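# Teaching by Hand: Porch and Lounge Sessions

Most of what our arm at Etondale knows about tidying up it learned from people. Someone does the chore by hand, the motion gets recorded, and the recordings go into training. This page has a couple of pictures from the Birnent project, where we record the same kind of work in two ways: with a gripper tool that the person holds, which has its own camera, and with a sensor glove that is tracked from outside.

The set we are building now has 785 demonstrations in it so far, of which 507 passed review. The rest were thrown out for ordinary reasons - a dropped object, a lost marker, somebody stopping halfway to scratch an ear. Each person gets a short practice before anything is saved. Kourosh Sharifi wrote the practice sheet, and it fits on one page.

The gripper tool records what it would see if it were mounted on the arm. Very close objects turn into a blur of color, while the railing and the trees stay readable near the rim of the lens.
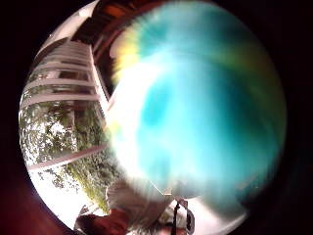 Jozefína Koubek wrote in to say that she would keep the blurred stretches in the training set. Her argument was that the arm will meet the same thing every time it closes in on something, and a policy that has only seen clean views will hesitate there. She also asked us to stop trimming the first second of each recording. We have done that since December, and the files are a little larger for it.

A few notes on how a session runs:

- The person sits or stands as they like, but keeps the same position for a full block of 27 takes.
- Objects are set down by a second person, so that the one demonstrating doesn't plan the grasp while placing them.
- Speed is left alone. Early on we asked people to move slowly, and the arm learned to move slowly too.
- Bad takes are marked by voice. "Scrap it" is enough.

Valtteri Laitinen does the time alignment, with a small program called Niskanen. It lines up the glove readings with the outside camera and flags any take where they drift apart. Drift was our biggest headache in the first month, and we still restart the clocks at lunch.

The glove leaves the fingertips bare, so the person can feel what they are holding. The marker cube on top of the hand gives its position and tilt, with one square marker facing up and another on the side. The white fabric box stands open on the table behind the hand.

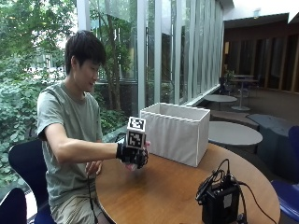

Can the arm copy a human hand directly?

Only in part. A hand has far more joints than our gripper, so finger motion is reduced to one number, how open or closed the grip is. The wrist path carries over fairly well after scaling. Where the arm can't reach a pose, the software picks the nearest one it can reach, and Deolinda Mendes checks those takes before they are used.

The next set will be recorded at Grurbridge, with 7 new people and smaller objects. Aravind Bangera is keeping the sign-up list.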